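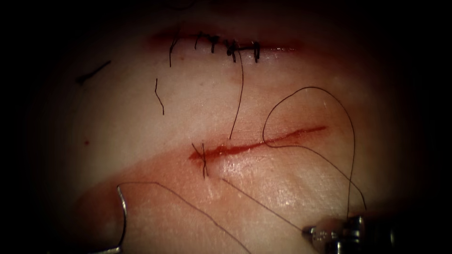 Good morning, and thank you to the Ratden Centre for Clinical Skills for the invitation to speak. My subject is the teaching of wound closure to first-year trainees, and in particular the simple interrupted stitch. I shall begin with spacing, as it is the point on which our assessors most often disagree. The upper incision on this practice pad has been closed with six separate stitches, and the third, fourth and fifth are worth comparing. The fourth sits slightly lower and its knot is bulkier – a difference that a trainee should be able to find and describe without prompting. Please allow the audience a moment to look before continuing.

Second point: thread ends. The Centre's guidance, revised in June by Dr Man-lok Su, asks for short ends of even length. On the slide, the first stitch keeps a longer tail, while the third has short ends that splay. Assessors should record both under the same heading. Loose thread left on the pad is to be marked separately, under care of the working area.

Third point: the lower incision. Trainees are asked to plan the whole line before placing the first stitch, and to say aloud where each one will go. Mr Ikhsan Tambunan will take questions on this part of the course after the break.

Results. In the last teaching year 198 trainees completed the module across 9 sites, among them Climden and Velis. Of these, 26 were asked to repeat the knot-tying station. The reason most often given was uneven tension. Pause here – the Velis group may wish to comment on its own figures.

Practical arrangements. Each trainee receives a fresh pad at the start of the assessed session. Used pads are kept until marks have been agreed, and are labelled by candidate number only. Groups are limited to eight.

Move to the next slide, on the marking sheet. Copies are on the table by the door.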